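4.2 What players expect of a reissued game

We began with a fairly simple hunch, which was that people who loved Onano the first time would mostly want it left alone, with perhaps a sharper picture and fewer crashes. Our 50 players were kind enough to set us straight.

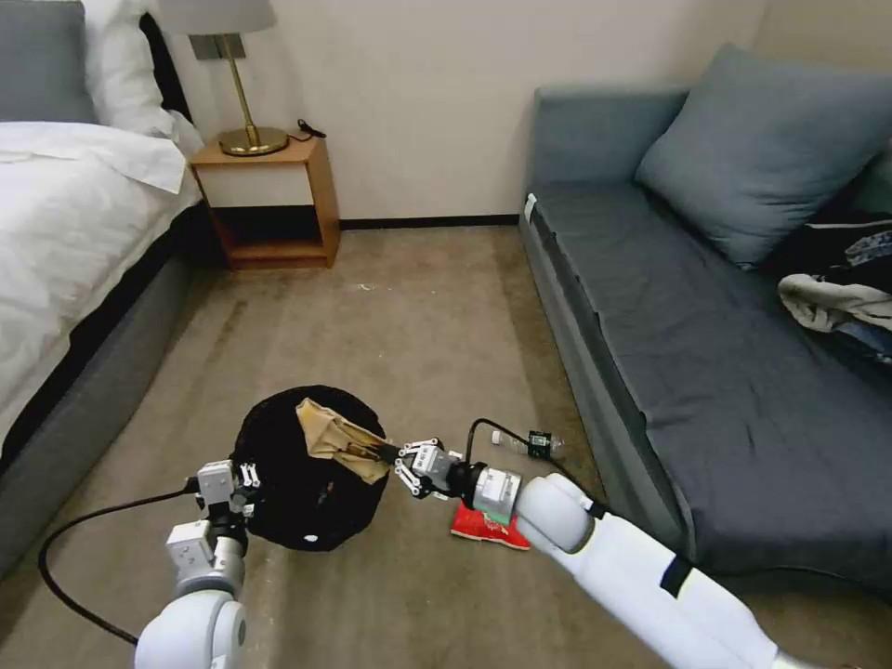
Figure 3. Room interior.

Players talked about small places far more than we had guessed, and the inn bedroom in Onano came up again and again. They remembered its furniture fondly - a lamp with a grey shade and a brass base on a little wooden nightstand, much like the one in Figure 3, would have felt quite at home there. When the Plita remake swapped its old rooms for grander ones, 15 players told us they missed the plain ones.

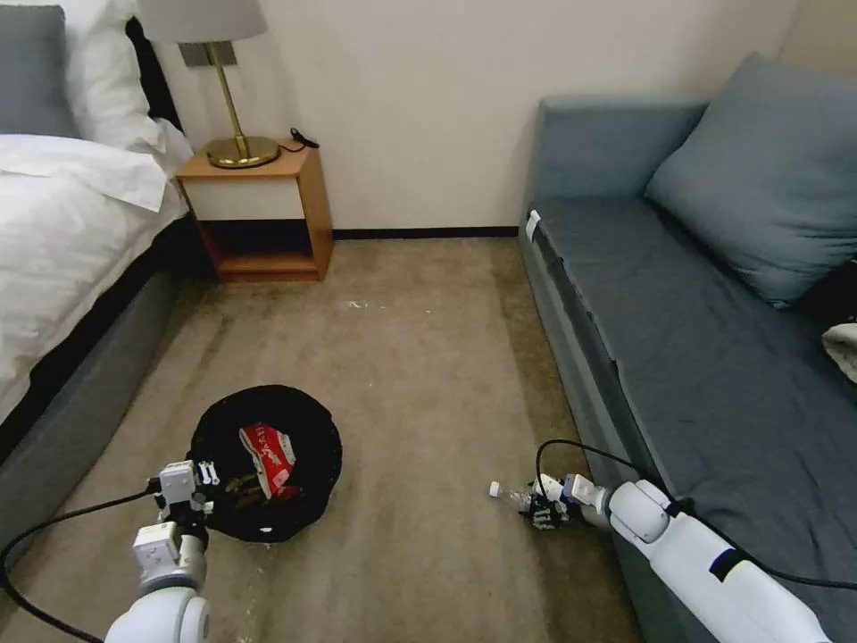
New quests were another matter, and here our players were a good deal more generous. Most were happy to see added chapters, as long as the dialogue kept its old humour and the new companions didn't crowd out the favourites. Bellini, which came out in November with three extra chapters, was praised warmly on both counts.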